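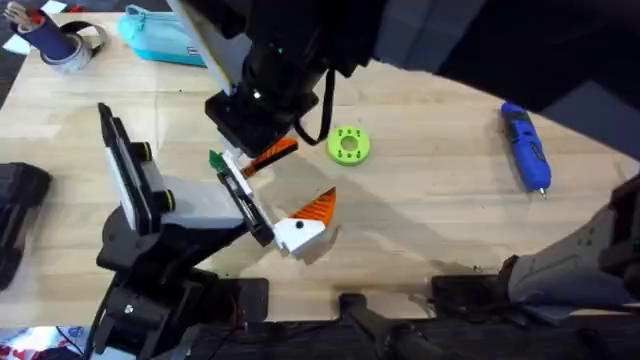
Hetty Orrell

A pale table, eleven months on
10/11/2024

I bought a Gullmont tabletop last year against my own better judgement, and a few readers have asked whether I was right to grumble. Mostly I was. You can make up your own minds.

The colour first. Light wood, pale grain, and you can see the grain without having to go looking for it. The Girnell shop called the shade "morning", which I take to mean nothing at all. It is a pale top. I'll admit it makes a dark workroom feel less gloomy, though a tin of white paint on the walls would have done that for a good deal less than 300 pounds.

The shop page had 1,051 reviews when I ordered and nearly all of them gave full marks. I read a fair few. Most seemed to have been written the day the parcel came, before anyone had stood so much as a mug on the thing. "Looks lovely, will update" was a common one. I never found an update.

Then there's the finish. It was sold as ready to use, and the leaflet in the box told me to oil it before use, so somebody should decide. I was nudged towards a bottle of Eltulau oil, sold by the same shop. I used it on one half and ordinary linseed on the other, and I can't tell you now which half is which. I did write it down on a piece of tape underneath, but the tape fell off. 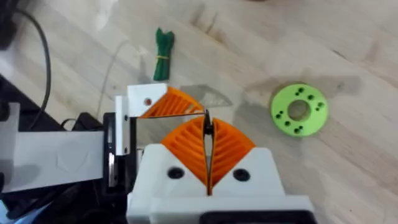

Sanding is the other thing they make a fuss over. The advice was to go over the whole top with 400 paper between coats, and to wipe it down each time with a cloth that sheds no fluff. I have never owned such a cloth. An old pillowcase did well enough, and I skipped the sanding before the last coat to see what would happen. Nothing did, as far as my hand can feel.

Does it stay flat? So far, yes, and I was fairly sure it wouldn't. I lay a steel rule across it every now and then in the hope of being proved right. I wouldn't call 11 months much of a test, mind, and it hasn't yet had to get through a February with the heating on full in that room. The leaflet says the wood will "settle". I'd like to know into what.

Would I buy another? Perhaps, at half the price and without the leaflet. If you've had one longer than I have, and you weren't sent it for free, do write in.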